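Home Rooms Prices How to find us FAQ Contact

Frequently asked questions

Guesthouse Torden, last updated March 1, 2018

Many guests write to us with the same questions before they come. I have collected the answers on this page. If your question is missing, please send us an e-mail and we will answer it, usually on the same day.

When can I check in and check out?

Check-in is from 3 in the afternoon. Check-out is until eleven in the morning. If you arrive earlier, you can leave your luggage in the hall and go for a walk. If you will arrive after ten in the evening, please tell us before, so that we can give you the code for the side door.

Can I drink the tap water?

Yes. The water in the house comes from the town network of Catamer and it is safe to drink. It has a lot of lime in it, so the taste is a little hard, and the kettle becomes white inside very soon. Some guests like it and some guests do not. You do not need to boil it. Please do not drink from the pipe in the garden, because this one comes from the rain tank and it is only for the plants.

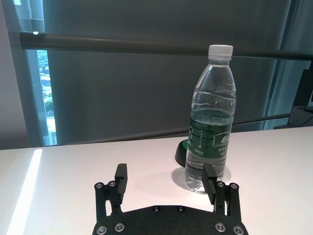 Is there drinking water in the room when I arrive?

We do not put free drinks in the rooms, and there is no minibar. There are two glasses in every room, and you can fill them from the tap in the bathroom. If you prefer bottled water, the small shop on the corner sells it, the ordinary kind in a clear plastic bottle like the one standing on the white table, and also bigger ones. The shop is closed in the early afternoon. On the road up to the Gautam pass there is no shop at all, so buy what you need before you leave the town.

How much water should I take for the walk to the Trarkis hut?

The path from our door to the hut goes up all the time and there is no spring on the way. For an adult we recommend two liters in summer. In December one liter is usually enough, but take also something hot. The hut stands at 1226 meters and it sells tea and soup when the flag is up. When the flag is down it is closed, and then you have only what is in your bag.

Can I fill my bottle at the hut?

Only if you buy something there. The hut keeper brings the water up by cable and he has to pay for it, so please respect this.

Do you have a refrigerator for guests?

Yes, there is one on each floor, at the end of the corridor. Please write your room number on your food and drinks. Every week we throw away things without a number. Pens are in the cup on top of the refrigerator.
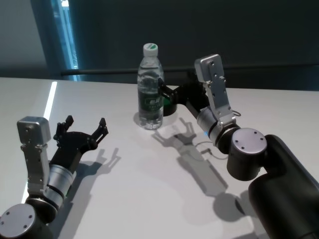 What do I do with empty bottles?

In our region you pay a deposit for most bottles, and you get it back when you return them. The machine is at the supermarket, on the left side of the entrance. It takes plastic and cans. The label must stay on, because the machine reads the code which is printed there. If your bottle has a paper or plastic band in the middle, like the dark green label with white letters here, do not pull it off, even if it is already loose. Do not press the bottle flat. The screw cap can stay on the bottle. It is also necessary that the bottle is empty, so a nearly full one like this must first be drunk or poured out. Glass bottles for wine have no deposit and they go to the gray container behind the church.

If you do not want to walk to the supermarket, you can leave the bottles in the box under the stairs. We return them once in a month and the money goes to the children's ski club.

How do I get to you without a car?

Take bus 87 from the railway station and get off at the last stop. The ride takes 20 minutes. From the stop you go back in the direction of the bridge, cross it, and turn right after the bakery. Our house is the yellow one with the long balcony. In winter the last bus can be canceled because of snow, and in this case please call us. We can sometimes pick you up, but we cannot promise it.

Is there parking?

We have three places in front of the house. They are free and cannot be reserved. When they are full, you can park at the bridge, where the car can stay over night without a ticket. Please do not park at the bakery, the delivery truck comes there very early.

Is breakfast included?

Yes, from seven to ten. There is bread, cheese, eggs, jam from our own plums, coffee and tea. If you start walking before seven, tell us in the evening and we will prepare a bag for you. Please tell us also about allergies. We can make breakfast without gluten, but we need one day to buy the bread.

Can I bring my dog?

Yes, one dog per room, on the ground floor only. Please bring a blanket for it. The dog cannot go into the breakfast room, also not a small one.

How can I cancel?

Write to us not later than one week before your arrival and you pay nothing. After this we keep the price of the first night. If the road is closed by the authorities, you do not pay, and we only ask you to send us a short message.

Do you take cards?

We take the usual cards for the room. For the sauna and for the laundry we take only cash. The sauna must be booked before noon, since the stove needs a long time.

Back to top Rooms Prices Contact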